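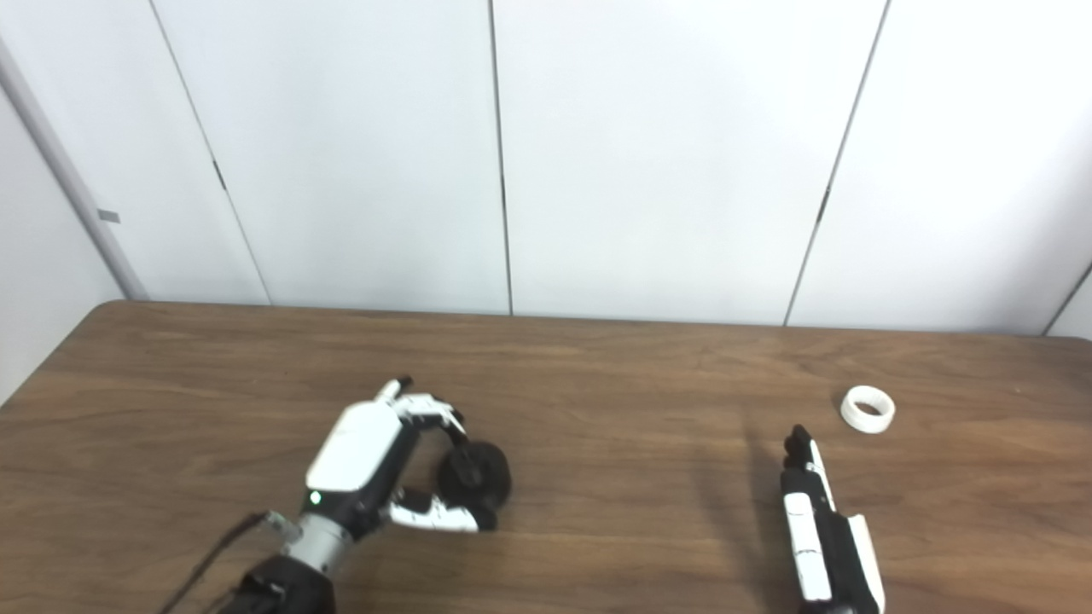

Photo: Padmavathi Annamalai / Starkcombe Workshops

Starkcombe Workshops
Table and Small Parts Check, Room 125
Date: 17th August
Checked by: Aravind Kurian
Second reader: Padmavathi Annamalai
Sheet no. 372

Marks used: OK, WATCH (fine today, look again next time), FIX (needs a work slip). Comments are welcome on any line, and I've used plenty of them!

TABLE

1. Top is level and doesn't rock when leaned on.
OK. Rock solid. I put my full weight on each corner in turn and got no movement at all. Whoever shimmed it last October did a lovely job.

2. Corners and edges free of splinters and chips.
OK. I love these rounded corners. The old table had square ones and I had the bruises on my hip to prove it, so please let's order the same shape for the Heson room when that one gets replaced.

3. Finish sound, no lifting or sticky patches.
OK. Wiped it down with a damp cloth and it came up beautifully. One note for whoever does this next: the streaks in the brown finish run lengthwise and can look like scratches when you're tired. Run a fingernail across before you write anything up. I had two "scratches" on my rough sheet that were just grain.

4. Underside bolts tight.
WATCH. All tight except the back left, which took a quarter turn. Marked it with paint pen.

5. Gap between table and wall clear of dropped parts.
OK. Flashlight check done. I fished out one washer and a pencil stub (Padma, I think it's yours, it's in the tray).

WALL

6. Panels clean, flat and firmly fixed.
OK. Pressed along every panel at hand height with no give and no rattle. The white really does make a difference for small dark parts, you spot them right away against it.

7. Seams closed, nothing catching in them.
WATCH. Ran a strip of paper down each seam behind the table and it never went in more than a hair. The small dark marks partway up a couple of the seams are down on the last sheet as well. I felt over them and found nothing sharp. Leave as is and compare next time.
P.A.: Agreed. I'd like a close-up with a ruler held next to them, so we have something to compare with.

8. Corner trim straight and secure.
OK. Pushed and pulled, no movement.

SMALL PARTS

9. Part sits flat and can be steadied by hand without slipping.
OK. The black base has a nice chunky shape and stays put on this finish. I tried it on the steel bench in the Shenoy room as well, just for fun, and it skated all over the place. Big vote for the wood top.

10. Ring seated on base, no visible tilt between the two.
OK. Did this one with both hands, one steadying the base and the other going over the ring. Really pleased with the fit on part 2852.
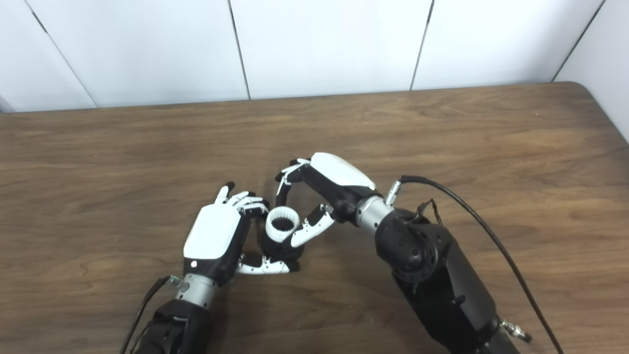 Item 10: white ring on its black base, Room 125.

11. Teeth inside the ring complete, no burrs or stringy bits.
OK. Went around with a cotton swab and it didn't snag once! If yours does snag, stop there, tag the part and set it aside. Please don't trim it with a knife.

12. Opening clear.
WATCH. It's dark inside and very easy to think it's empty at a glance. Use the flashlight, then tip the part over a white cloth. A few grains of dust came out of mine, nothing worse.

13. Outside of base free of cracks.
OK. Turned it all the way round under the lamp.

14. Parts returned to a labeled tray afterward.
FIX. The tray is there but the label has faded to nothing. Slip filled in, and I've asked for the Plarkinberg labels we use downstairs, which hold up so well to wiping.

GENERAL

15. Cables kept off the working part of the table and out of the walkway.
OK. Keep routing them toward the near edge.

16. Lighting good enough to read this sheet at the table.
OK. Brighter toward the right. I do my tooth check on that side and would recommend it to anyone.

17. Wipes, swabs and cloths stocked.
WATCH. Swabs are getting low. One box left.

Open slips from this sheet: item 14 only.
Carry over to next sheet: items 4, 7, 12, 17.

P.A.: Read and agreed. Thanks for the fingernail tip in item 3, I'm adding it to the blank form. The pencil is mine.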